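Notes on the Reorganization of the Work Table

The following account concerns the work table in the back room at Wiltmont, which was put in order over the course of October. Readers of this blog who have followed the earlier entries on the shelving and the lighting will recognize the room. The table was left for last, and it required more thought than either of those.

The table has a light wooden top, and the wood marks easily. For two years it was used without any covering. In that period it acquired a number of scratches, one burn, and a ring from a paint can that no cleaner has been able to remove. The cleaner sold by Hendriks lightened the ring somewhat. A second application made no further difference, and the matter was closed.

It was therefore decided to cover the greater part of the surface with a mat. Three were considered. The first, a cutting mat with a printed grid, was rejected on the grounds that the lines are tiring to look at over a long afternoon. The second was too small. The third was a plain gray mat of generous size, ordered through Tidow, and it was this one that was retained. It arrived rolled and was left under books for a night before being put down.

Fixing the mat in place proved to be the more difficult question. Double-sided tape was ruled out at once, as it leaves a residue on wood. Clamps were tried along the front edge and removed the same evening, after they had caught a sleeve for the third time. White tape has been used instead, applied in short torn strips over the edges. It is not elegant. It does, however, peel away without difficulty when the mat has to be lifted for cleaning, and a roll costs very little. The same tape has been put to use on the wood to the right of the mat, where it holds down a cable that used to wander.

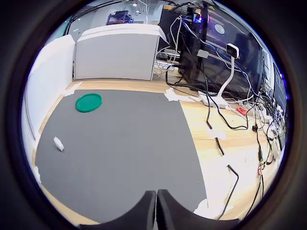 Photo: author's own, Wiltmont back room. Please ask before reposting.

The monitors remain on the right side. A proposal to move them to the shelving was examined and set aside, as the cables would not have reached without an extension, and there are already enough extensions in the room. Their present position leaves the middle of the mat free for whatever is being done that day. They do catch the light, and a matte screen filter from Esar is under consideration. At the time of writing no order has been placed.

The upright white-and-gray board behind the mat has been kept. It gives the table a back edge, and small parts that roll are stopped by it. It also provides a plain background, which is restful, and it separates the work surface from the blue metal shelving beyond. The shelving was the subject of the previous entry and will not be discussed again at length, except to record that the items on it have still not been sorted.

With regard to small items, the rule now in force is that nothing stays on the mat overnight. The rule has been observed with moderate success. The round green lid continues to return to the upper left of the mat, where it is admittedly convenient for holding screws while something is being taken apart. Its container has not been located. Anything crumpled is to be thrown away at the end of the session, and this part of the rule needs firmer application.

Cleaning is carried out with a damp cloth and a small amount of dish soap. The mat is wiped from the back toward the front. Once a month the tape is to be removed, the wood beneath checked, and fresh strips applied. Readers who intend to adopt the same arrangement are advised to press the tape down with the flat of a spoon, particularly at the corners, which lift first.

The next entry will deal with the drawers.

Filed under: Workroom, Storage and Surfaces
1,489 views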